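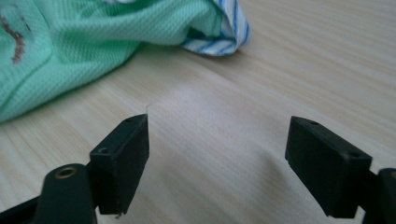 Figure 9.1 Green textured knit and blue-and-white striped fabric on a wooden table.

Chapter 9
Folding, Sorting and Putting Away

By the time you reach this chapter you will have washed, dried and pressed a fair number of things, and I hope you have grown a little fond of the work, or at least less frightened of the iron. What remains is the part most of us put off. The clean washing comes in from the line or out of the machine, it is set down on the nearest flat surface, and there it sits until somebody wants the table for supper. I have done it myself more often than I should admit in a textbook.

A table is still the best place to begin. When Pendo Mollel and I first taught the household course at Pellham, we had our students fold on their beds at home and bring the results in, and you could tell straight away, poor things, because a soft mattress gives under the hand and the creases wander. A smooth, clean wooden top lets you flatten a cloth with your palm and feel where the cloth is doubled. Wipe it first and let it dry fully before anything clean goes down on it.

Look again at Figure 9.1 and think about the two fabrics as a folder would. The green one has a surface of tiny raised diamonds and ridges, and it has been left in soft bunches. Knits of this sort tend to stretch if they are tugged, so we shall learn to pat them into shape and leave the corners alone. The striped one is a kinder thing for a beginner – the stripes are as good as a ruler. If they run straight along the edge of your fold, the fold is straight, and if they drift, you can open it up and try again with no harm done.

Marks deserve a word as well. There is a reddish-brown squiggle on the green fabric near the left of the figure, and from a glance it is hard to say whether it is lettering, a logo or a stain. This happens at the folding table all the time! Stop and look closely before you fold the mark out of sight. Print can be left in peace, but a stain should go back to the methods of Chapter 2, and it is much better caught now than found next April at the bottom of a drawer.

In this chapter you will learn to:
– sort a mixed pile by fabric and by where each piece is kept
– fold knitted and woven cloth so that it lies flat
– check for marks, loose threads and damp seams as you go
– store folded things so that you can get one out without upsetting the rest

Before you start

Take two pieces from your own clean washing, one knitted and one woven. Lay them side by side on a table, crumpled just as they come, and write a few lines on how each feels and how it holds a crease when you press it with your hand. Keep your notes, as we shall come back to them in Section 9.2.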